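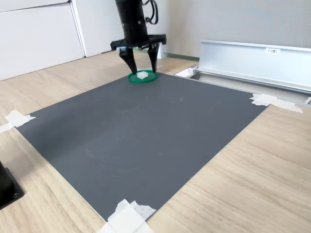
September, 6.40 a.m.

Slept five hours. Woke with the sentence from last night still in place, so I am writing it out before work in case it goes off during the day.

The sentence is from an essay by Noreen Ó Briain, in the collection Archana lent me in spring and has twice asked for back. It reads: "A promise made to oneself has one witness, and the witness is also the accused." I read it at the kitchen table, read it again, and put the book face down. I felt caught. My usual procedure when something in print does that is to underline it and carry on, and then in a year I find the underlining and can't reconstruct what it was for. This time I want a record of the reasoning while I still have it.

First, the terms. By a promise I mean something narrower than an intention. I intend to buy stamps. If I don't buy stamps, no standing is lost. A promise has a second party who is entitled to ask about it. On that definition a promise to oneself is either impossible or it requires me to be two people, the one who gave the word and the one who holds it. Ó Briain takes the second option and then points out the defect in it, that the holder can release the giver at any time and for any reason, and always does so in private. A debt the creditor can cancel by feeling tired is a poor sort of debt.

I think this is correct. I have looked for the hole in it since eleven last night and have only found places where I would like there to be one.

The case in hand is the Clulport notebook. When I left Clulport I told myself I would write one page a day on what had happened there, in order, no commentary, until it was all down. I did 7 pages. They are decent pages. They cover the flat, the first winter, the argument about the boiler, and my mother's visit, and they stop on the evening before the thing I had started the notebook to write about. I have told people since then that I "got busy". I was not busy. I had 400 blank pages, a desk, and most evenings. The holder released the giver, and the giver didn't ask for it in writing.

So that is one finding. A resolution I could cancel without anyone knowing, I cancelled at the exact point it became expensive.

Must leave by 7.15. Continue tonight.

9.20 p.m.

Long day, nothing to report from it except that the train was held outside Sarow and I used the time. Rang Archana at lunch about the book. She does want it back. I read her the sentence and she said yes, she'd marked it herself, in pencil, and had I not noticed? I had not. I have now looked, and there is a very faint line in the margin, which I had taken for a printing fault.

Archana's objection to Ó Briain, as near as I can set it down: the essay assumes the two people inside one person are equals. She says they aren't. The one who makes the promise is usually the better informed, having just had the bad night or the clear morning that produced it, and the one who breaks it has forgotten the evidence. So the fault is one of memory before it is one of will. On her account the remedy is to keep the evidence close to hand. She keeps a card in her purse with three words on it. She didn't say what they were and I didn't ask.

I wrote this down on the back of the phone bill and considered it on the way home. It is a kinder account. I distrust it slightly for that. Applied to Clulport it doesn't fit well. I had not forgotten the evidence. I stopped on page 7 with the whole of it in front of me, in detail, down to the colour of the stair carpet. If anything I stopped from an excess of memory. Her account explains why people give up walking before breakfast. I don't think it explains me.

But I shouldn't throw it out altogether. There were two things I resolved after Clulport. The other was to stop saying I was fine to people who had asked properly. That one I did lose by forgetting. It went within a month, with no moment of decision I can find. Somebody asked, I said "fine", and by then it was only a word again. So there are two mechanisms, hers and Ó Briain's, and I have been using one name for both. Call them lapse and release. Lapse happens without me. Release needs my signature.

That distinction is the most useful thing I have got out of today and I would like to keep hold of it.

10.05 p.m.

Took the other Ó Briain essay to bed, the one on apology. Less good. She quotes too much and she is pleased with her Latin. One paragraph worth copying: "We ask to be forgiven in general because the particular is still in use." I take that to mean that a person who says sorry for everything has usually left out the one item they plan to go on doing. I thought of Panagiotis, then noticed how quickly I had thought of Panagiotis, and thought of myself.

To be fair to him, his letter last year did name the particular. It named it in the second line. I was the one who answered in general terms. I wrote that there had been faults on both sides, a sentence that can be sent to anybody, and posted it the same afternoon so as not to have to look at it. He hasn't written since and I have described this to several people as his silence.

I don't want to make a large matter of this at ten at night. Things look more finished at that hour than they are. I note it as an open item.

5.50 a.m.

Awake early. Read back the above. The reasoning holds up better than I expected, though the tone is that of someone filling in a claim form, and Seema would say so. She read my diary once, with permission, and handed it back with the remark that it contained no weather. It is raining. The gutter over the back door is overflowing again.

Something I left out last night. If a promise needs a second party entitled to ask, the plain solution is to get one. I went round this for two pages without proposing it. I would like to pretend that was rigour. What stopped me is that a second party can't be dismissed at my convenience, and I have arranged a fair amount of my life so that everyone in it can be.

Candidates. Archana would ask, but she would ask gently, and accept the first answer. Seema would ask once, remember the answer for ever, and never mention it. Thoa would ask. Thoa Đinh taught the evening class at Naston where I wrote the first hundred or so lines of anything I ever finished, and she had a way of saying "And?" with no expression whatever, and then waiting. I have seen grown men produce their homework under it. She once waited out a whole tea break. I disliked it a good deal and did all the work.

I have her address. She moved to Munro when she retired, and sent a card with a view of the harbour on it, which I meant to answer.

6.30 a.m.

Draft, to be copied out fair:

Dear Thoa, I am sorry not to have answered your card. I didn't answer because you had asked whether I was writing and I was not. I have a notebook that stops at page 7. I would like to go on with it. Would you be willing to write to me once a month and ask what page I am on? You needn't read any of it. I would only ask that you don't accept "busy".

It is short and it names the particular. I notice I want to add a paragraph about how unsettled the past year has been, and I am going to leave that off.

Two doubts, for the record. One, that I am using her as a device, and she is a person of seventy-odd with a garden and a bad hip who may have had enough of other people's homework. She can say no. I should put that in the letter: "please say no if you would sooner not". Two, that writing to Thoa is itself a way of not writing page 8. This is very likely. I have a history of sharpening the pencil. Against that, a stamp takes less time than two evenings of analysis, and those I have already spent.

Stamps. I have none. See paragraph three.

7.10 a.m.

Bought a book of stamps at the station kiosk. Letter copied out on the platform, leaning on the essays, so the handwriting is poor. Posted in the box by the ticket barrier, last line included.

Return the book to Archana. Rub out nothing.

Panagiotis still open. Gutter still open.

Page 8 tonight, after supper, at the desk and not in bed. It starts with the stair carpet.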